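Student Project Report: Guest Comments and Small Guesthouses in Darnstead

Group members: Anjani Latuheru, Evaristo Caputo, Endang Sopacua
Supervisor: Joanne Haworth

1. Why we chose this topic

Darnstead is a small town by a lake, and most visitors stay there only for a night before they continue to the mountains. We wanted to know what makes some of them stay longer. Our first idea was to study prices, but the supervisor advised us to look at the comments that guests leave in the guest books, which the owners keep for many years and almost never use.

2. The guesthouses

Two owners agreed to work with us. The first house, Waltus, stands near the boat pier and has mostly families. The second, Casar, is on the hill road and is popular with walkers. Both are run by the owners themselves and have no other staff in the low season.

3. Method

We copied 1004 comments from the guest books of both houses. Comments with only a name or a drawing were left out before this count. Each comment was read by two members of the group, and we marked the subjects it mentioned: breakfast, the owner, the room, the lake, the walks, the bus. When we did not agree, the third member decided. This happened more often than we expected, mainly with short comments like "Perfect!" where it is not clear what was perfect.

We also had longer talks with both owners in November, when the houses were quiet. Adi Pasaribu, who owns Casar, gave us a whole afternoon and much tea.

4. Results

The owner is the subject mentioned most often in both houses. Guests write about help with the bus times, about a borrowed raincoat, about advice on which path to take after rain. The lake comes second at Waltus - at Casar it is the walks. The room itself is mentioned much less, and mostly when something was wrong with it.

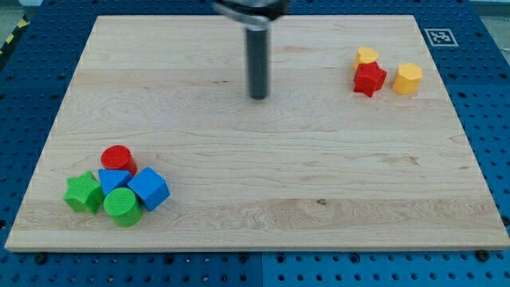 Some 40 comments say directly that the guest stayed longer than planned. In these, the usual reason is a walk or a boat trip that the owner suggested on the first evening. The Nair path, which is not in the printed town guide, comes back many times.

5. Limits of the work

People who write in a guest book are usually satisfied, so our material is too positive. Also, the older books at Waltus were partly hard to read, and one of them is missing. We can not say anything about guests who wrote nothing.

6. Suggestions

We suggested to both owners to put a simple sheet with the local walks and the boat times in every room, including the Nair path. Mr. Pasaribu has already asked us for a draft, and Endang is preparing the map for it.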